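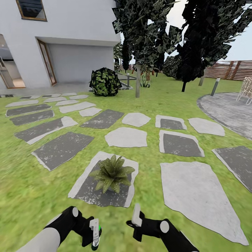 Our garden club's summer outings usually mean a bus, a nursery and too much cake, so I was a bit surprised when Regula Strebel put us down for an open day at Nukgate. They set up two-armed robots for yard work, and before a robot goes near a real plant it practices in a simulated yard. We went on Thu 13 June and I'm still telling people about it!

Andri Ruchti showed us the practice station, and he was very patient with us. The yard on his screen is built like a family's back yard, with a lawn, stepping stones in dark and pale gray, a patio and a house behind. You look out from the robot's own position, so its two arms reach in from the bottom as if they were yours. A spiky potted plant sat on one of the dark stones, between the two white grippers, and Edeltraud (Edeltraud Plattner, who grows agaves and has the scratches to show for it) wanted to know straight away how you'd pick such a thing up. By the pot, Andri told her, and low down - the leaves are set in the software as something to stay clear of.

What I liked best was hearing how they look after the station. Every morning someone runs what they call the Ortner check, named after a street, I think. Each arm goes to its rest position and back, each gripper opens and closes, and the numbers are compared with those from the real robot in the next hall. If an elbow in the real one has been repaired, the simulated one has to be measured again too, or the practice is worth very little. Rahel Wieser keeps the log, and she was on entry 3418 when we came by. A full set is 100 pick-ups, and last December it took them almost 13 hours to get through one after a bad update to the wrist settings. She made a face when she told us.

They let us try the hand controls as well. I closed the left gripper on thin air twice, and Regula did rather better. Coffee was in the lobby afterward, with a very good plum cake, and the next open day is in the fall if you'd like to put your name down with her.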